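Mangez dans un bol, posez-le sur une assiette

Je vais défendre ici une petite manie de table qui me rend heureux depuis des mois : le bol sur l'assiette. Pas l'assiette creuse, pas le plateau, pas le set en tissu qu'il faut laver tous les trois jours. Un bol ordinaire, une assiette dessous, et tout le repas trouve sa place !

C'est mon ami Farhad Esfahani qui m'a converti, un mercredi soir, avec une soupe de lentilles. Chez lui, même pour deux personnes et une cuisine grande comme un placard, chaque bol arrive sur son assiette. J'ai d'abord cru à une politesse. Puis j'ai vu où allaient le pain, la cuillère, le quartier de citron pressé, le noyau d'olive. Tout ce qui d'habitude finit sur la nappe ou au creux de la main avait un endroit où aller.

On me dit que cela fait deux fois plus de vaisselle. C'est vrai, et je m'en moque un peu : une assiette qui n'a reçu que des miettes se rince en trois secondes. On me dit aussi que c'est guindé, que cela rappelle les déjeuners de famille où il ne fallait pas parler. Mais justement, prenez des couleurs ! Les services complets m'ennuient, avec leurs douze pièces identiques qu'on n'ose pas casser. J'aime une assiette vive sous un bol tout simple, un ovale sous un rond, une tasse d'une autre famille à côté. Le dépareillé a de la gaieté, il donne envie de s'asseoir.
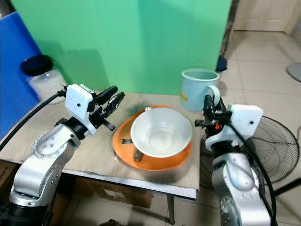 L'ovale, d'ailleurs, mérite qu'on insiste. Une assiette ronde laisse au bol une bordure égale partout, trop mince pour servir. L'ovale offre deux vraies plages, une de chaque côté, et l'on y couche son couvert sans acrobatie. Le mien vient de chez Alaoui, la droguerie en bas de ma rue, où la pile traînait derrière les bassines depuis septembre, et je regrette encore de n'en avoir pris que deux.

Essayez donc avec ce que vous avez, un reste de riz, un yaourt, 300 grammes de fraises coupées en quatre. Mettez une assiette dessous, n'importe laquelle, et gardez la tasse à portée de main pour le thé.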